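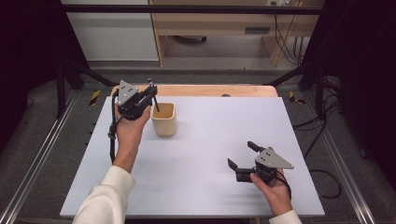
Guides > Events > Running a gripper demo at an open day

14 shares | 2 comments

How to run the hand-held gripper table at an open day

These steps cover the two-gripper cup demo we ran on Thursday at the Pramix open day. Visitors hold one gripper in each hand and move a cup across the board.

1. Clear the board. Leave one cup on it, standing upright near the far edge.

2. Fit the wrist straps before the visitor lifts anything. Left hand first, then right. Long sleeves are fine if the strap goes over the cuff.

3. Ask the visitor to open the right gripper fully and hold it low, jaws pointing left. The left gripper goes to the cup.

4. Let them close on the rim slowly. Most people squeeze too early and push the cup away - tell them to bring the finger alongside first.

5. Move the cup to the middle, set it down, and pick it up again with the other hand. Stop there. Allow 2 minutes per person.

6. Push cables back to the side of the rig between groups, and keep visitors behind the hazard tape until it is their turn.

Edeltraud Reisinger ran the sign-up sheet and closed it at 80 names. We got through all of them by 4 p.m. with one break at noon. If you expect more than that, set up a second table.

Children under 10 should try one gripper only. The pair is heavy for them.

Spare straps are in the Lora box, along with the hex keys. Please put both back when you pack up.

2 comments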